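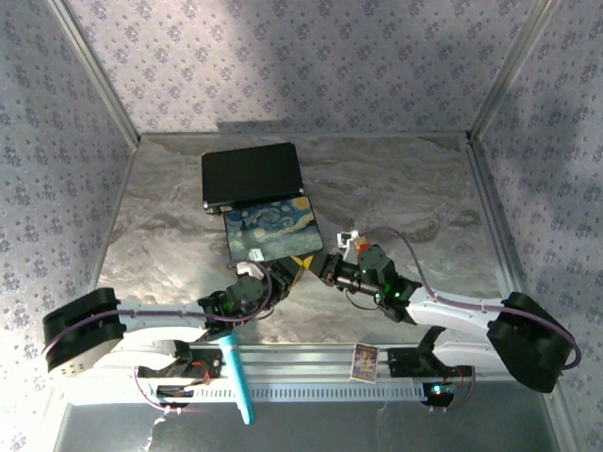
Speaker notes – mobile phone habits survey, October session

Slide 1. Introduce the Madovum panel. Sample is 2000 adults, all with a smartphone as their main device. Fieldwork by Dandon, weighting by Annelies Desmet. State early that the figures are self-reported.

Slide 2. Definition of a "check". Screen on, with or without unlocking. Glancing at the clock counts. Earlier Dandon surveys counted unlocks only, so do not compare the two series.
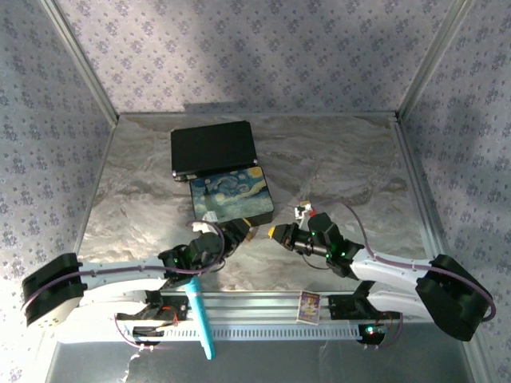 Move to the logging group. 14 panel members let the Fernine app record screen-on times for 3 weeks. Too few for percentages; use them only to show how far recall and log differ. Most under-reported evening use. Two over-reported it.

Slide 4. Notifications. Yesenia Paucar's coding splits them into personal, work and automatic. Automatic alerts are the largest group in the logs – shopping, games, system updates. Pause on the chart; the axis starts at zero.

Expected from the floor:
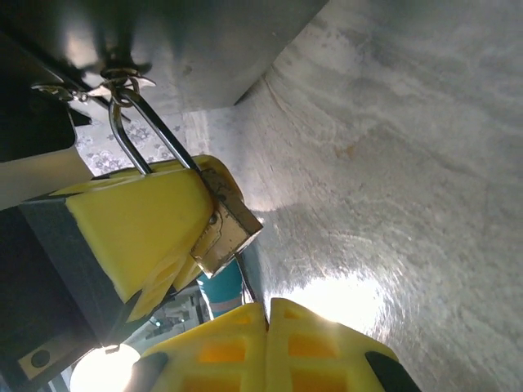

**Does switching off notifications reduce the number of checks?**

The survey cannot show that. It asked about current settings at a single point, and people who check less may also be the ones who change their settings.

Slide 5. Next round. Same wording, plus an item on shared handsets. Escobar will host the tables and the questionnaire. Leave the contact slide up during questions.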